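Room service, one drawer at a time

Pluvstead has fitted out four hotel bedrooms on the upper floor of its Waldale site, and on Feb 20, 2024 it opened them to visitors. The rooms are used to test Havau, a mobile robot intended for the repetitive end of housekeeping: checking stationery, closing drawers, setting telephones straight.

Arif Tarigan, who runs the test programme, starts with bedside furniture. Drawers are harder than beds, he says. A bed is large and stays where it is. A drawer moves along one line only, and a pull a few degrees off that line will jam it. Havau measures the force at the wrist and corrects its path as it pulls. The limit is set low, and if it is reached the arm stops and backs off 2 mm before trying again.

Paper is the next problem. Sheets in a drawer slide over one another, and white paper under a bright lamp gives the depth camera little to work with.
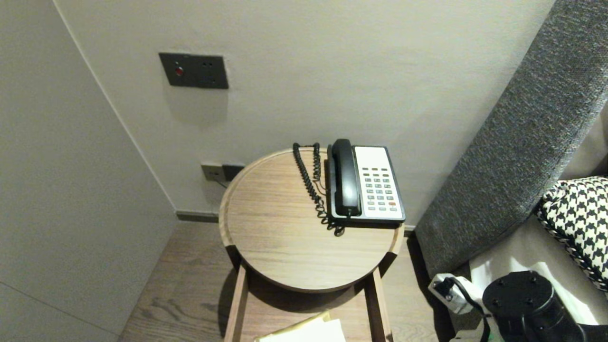
Coiled telephone cords are treated as obstacles for now. The planner keeps the arm clear of them, at a cost of some 7 seconds per table. Aiman Pangaribuan, who writes the planning software, wants that margin reduced before a trial at the Snorradóttir hotel in March. The trial covers 80 rooms, and the furniture there comes from two suppliers with different drawer runners.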